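Sorting out the power strips

Filed under: Home, Small Fixes | 2 comments

I spent most of an evening in August going through every power strip and plug adapter we own. The drawer they lived in had stopped closing, and whenever I needed an adapter I had to pull out three cords to get to it.

Most of them came with us from the apartment on Trerkwood, where each room had one outlet and it was always behind the bed. The house has plenty of outlets, so the strips went into the drawer and stayed there. Shalini Maurya gave us a few more when she moved away, and I never said no to a free one.

I started by getting everything out where I could look at it. The colors help more than I expected. The teal strip has white outlet faces, and the long white one has panels in blue, pink and yellow, so I can tell my husband "the teal one" and he comes back with the right thing. The round light blue cube takes up less room than either of them. The little adapters are mostly teal, with a couple of pink ones, and they are the ones that go missing.
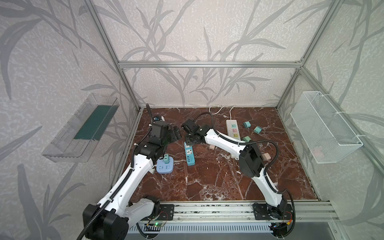 What I kept and where it went

The long white strip went behind the desk. It has the most room on it, and the lamp, the printer and the router all run from there now. I tied up the extra cord with a twist tie.

The teal strip is in the hall closet for when people stay over. The cube is on my nightstand — I had wanted one there for 2 years and had one in the drawer the whole time.

The adapters are in a zip bag with a label on it. Halyna Kovalchuk told me to write on both sides of the bag, and I did.

Two old strips with cracked casings went to the electronics drop-off on Brorholm. They take cords too. I brought a shoebox full and kept the shoebox.

The drawer closes. It has batteries and tape in it now, and the flashlight, which still needs a new bulb. Next is the cabinet over the washer, probably after the weather cools off.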